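Rapport de projet, licence 3 de musicologie
Atelier « Sources et catalogage »
Étudiants : Rosalie Danzer, Tetteh Akpalu
Encadrement : Bernice Annan

Constitution d'un index thématique pour le fonds de musique de chambre Veloso

1. Objet

Le fonds Veloso réunit des partitions manuscrites et imprimées de musique de chambre, en majorité des quatuors et des trios avec piano de la seconde moitié du XIXe siècle. Il a été déposé à la bibliothèque du département sans inventaire. Le projet consistait à produire un index thématique par incipits, interrogeable par intervalle, pour la partie manuscrite du fonds, soit 38 cahiers. La partie imprimée n'a pas été traitée.

2. État initial

Les cahiers étaient rangés par format. Les pages de titre donnent le genre et la tonalité, rarement l'auteur. Deux numérotations coexistent : une série à l'encre brune, sans doute portée par le copiste, et une série au crayon bleu, postérieure. Elles ne concordent pas. Nous avons conservé la série à l'encre comme cote principale et reporté l'autre dans un champ secondaire. Le cahier 17 n'a pas de numéro à l'encre ; il est coté 16 bis.

3. Méthode

3.1 Relevé des incipits. Pour chaque mouvement, la voix supérieure est transcrite jusqu'à la première cadence ou, à défaut, sur quatre mesures complètes. Les ornements sont omis du code mais signalés par un indicateur. Les anacrouses sont conservées. Quand le premier violon se tait au début, la première voix entrante est retenue et l'instrument est noté.

3.2 Codage. La saisie a été faite dans Grurneo, qui exporte la hauteur et la durée dans deux colonnes séparées. Les intervalles sont calculés en demi-tons à partir de la première note, ce qui rend la recherche indépendante de la transposition. Un second code, réduit au contour (montée, descente, répétition), sert aux recherches approximatives.

3.3 Contrôle. Chaque incipit a été relu sur l'original par la personne qui ne l'avait pas saisi. Les désaccords ont été soumis à Philomena Ayaaba, qui suit les travaux d'édition critique au département. Ils portaient surtout sur les altérations de précaution et sur la lecture des clés d'alto dans les cahiers 9 à 12.

4. Résultats

L'index compte 190 incipits. La comparaison avec le répertoire imprimé a été conduite sur le code d'intervalles limité aux huit premières notes. Avec cinq notes, les réponses étaient trop nombreuses pour être dépouillées, en particulier pour les thèmes construits sur un arpège de tonique. Le code de contour a été utile pour les mouvements lents, où les copies s'écartent souvent du texte imprimé par des notes de passage.

Deux groupes de cahiers se dégagent par l'écriture. Le premier présente des clés de sol très inclinées et des hampes placées à droite, y compris vers le bas. Le second est plus régulier et emploie des abréviations de trémolo. Nous n'attribuons aucun des deux à un copiste nommé.
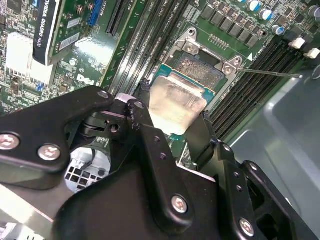 Pourquoi ne pas avoir retenu la basse pour identifier les mouvements ?
Les parties de violoncelle manquent dans plusieurs cahiers, et un index fondé sur elles aurait laissé ces œuvres sans entrée.

5. Limites

Les mouvements à variations n'ont qu'une entrée, celle du thème. Les fragments de moins de deux mesures sont exclus. Les filigranes n'ont pas été relevés, faute de table lumineuse disponible avant février. La datation repose donc sur les seules pages de titre et reste indicative.

6. Dépôt

L'index est déposé au format tabulé avec une notice de codage. La relecture de la notice a été assurée par Yaa Odoi. Les champs vides signifient « non relevé » et non « absent de la source ».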